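Bag Handling Gallery – Kitchen Cell, April

Prultau home | Projects | Galleries | Contact

Plastic bags were the part of the kitchen work we kept putting off. Boxes and jars hold their shape, and a program that works on one jar mostly works on the next. A thin bag changes shape every time it is touched. For this round we set the scripts aside and had people do the tasks by remote control, with the arms copying their hands, and recorded everything.

The operator sits outside the enclosure with a pair of small leader arms. When the operator moves a leader arm, the matching arm inside moves with it. Squeezing the handle closes the gripper. Joint positions and camera views are saved together, so each run can be played back or used for training later.

Elie Moussa and Raquel Quintela did most of the driving. Ye-ji Wi wrote the task list and Tianyou Xia looked after the recording software, Storier, which we also use for labeling. Elínborg Vídalín reviewed the runs and threw out the ones with dropped frames or a stalled joint.

The plan was 2,000 runs with one arm and 2,000 with both. After review we kept 3,841. Of the runs that came out, 166 had to be done over with a new bag because the old one had torn. The rest are still on disk but are not part of the set.

A few notes for anyone doing the same work:

New operators need a full morning before their runs are worth keeping. The usual mistake is closing the gripper too early and pushing the bag away. Raquel has new people start with a folded dish towel and move to bags after lunch.

There is no sense of touch through the leader arms. Operators go by the camera views, and the wrist view matters most once the fingers are close to the plastic. Elie drives with the wrist views large and the overview small. Raquel does it the other way around. Both sets of runs train about the same.

Two-arm runs are slower. The hard part is the moment when both grippers hold the same piece of plastic – if one side moves off before the other is ready, the bag slips. We ask operators to stop for a full second there. It looks odd in playback and we left it in.

Food and containers are moved around between runs. The wallpaper stays up for a whole block and is then changed. Ye-ji keeps the layout sheets in the Barreto folder, sorted by block, with the object list on the first page of each.

The one-arm set will be copied to the Bukness server first. The two-arm set follows when Elínborg has finished the second pass on the labels. Send requests for either set to Tianyou and say which camera views you need, as the full set takes a long time to copy.

Pictures from the bag block:

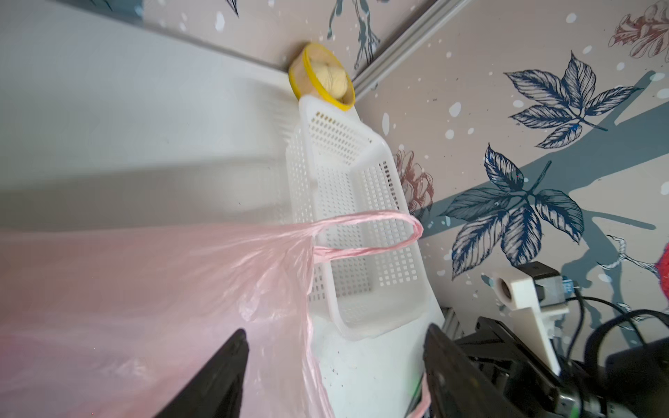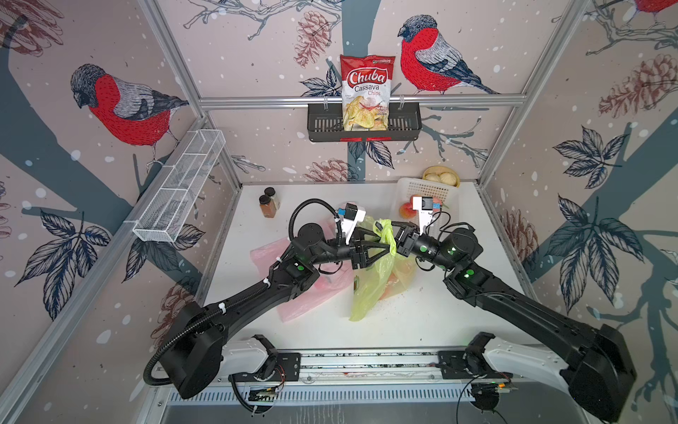 First picture: wrist view, with the pink bag and the white basket. Second picture: overview, both grippers on the knotted top of the yellow-green bag.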